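3.2 Collecting the demonstrations

I'll be upfront that our first plan was to do everything by hand guiding. You grab the arm, you walk it through the motion, you let go, and the robot has its example. It's a lovely way to teach when the task is one smooth reach, and for our early wiping task it worked so well that I didn't see any reason to change. Then we moved on to sorting bottles into cups, and my own forearm started showing up in the training images (in nearly every one of them!). The policy learned to wait for a sleeve.

So we switched to remote control for the sorting task and kept hand guiding for wiping only. The remote setup is called Mutiso, and it's a small leader arm that Hideaki Ogura put together on the next bench over. You move the leader, the follower copies it, and a foot pedal marks the beginning and end of each demonstration. I like the pedal a lot more than the keyboard we had before, mostly for the selfish reason that I kept hitting the wrong key with my elbow.

Two of us gave all the demonstrations, Mutua Mushi and me. We recorded 1,156 in total and kept 1,006 after review. The ones we dropped were mostly cases where the operator changed their mind halfway, going for one cup and then swinging over to the other. You could argue for keeping those, and Mutua did argue for it, at some length. My feeling was that a hesitation tells the robot more about us than about the task, and we'd rather study it separately (see Section 5.4).

Each session ran for 60 minutes with a break in the middle. We didn't plan the break at first, but my later demonstrations were getting visibly sloppy, with wide approaches and a lot of fiddling with the grip, so in it went. Between demonstrations the operator reset the table using the tape strips as guides. We never tried to put the cups back in exactly the same spot. A bit of drift from one reset to the next is good for the policy, and it's also what you get from two people with different ideas about what "next to the tape" means. 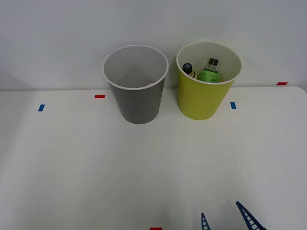 Figure 2. Sorting workspace with the gray cup, the yellow-green cup holding two bottles, and the blue gripper fingers at lower right.

The part that took us longest to get right was the release. With hand guiding you can feel a bottle touch the bottom of a cup, and you open the gripper without thinking about it. Through the leader arm you get none of that, so both of us fell into the habit of letting go early and dropping the last little bit. We tried scaling the motion down near the cups, which made the leader feel heavy and slow, and then settled on a plain beep driven by the follower's motor current. It's crude, but we both stopped dropping things so soon, and we left it switched on for the remaining sessions.

One more detail for anyone who wants to repeat this: we let the operators look straight at the table instead of making them work from the camera view. That gives a person depth cues the policy never gets, and I do think it matters when one bottle has to go in beside another. We come back to this in Section 4.1, where we compare against a smaller set collected from the screen alone.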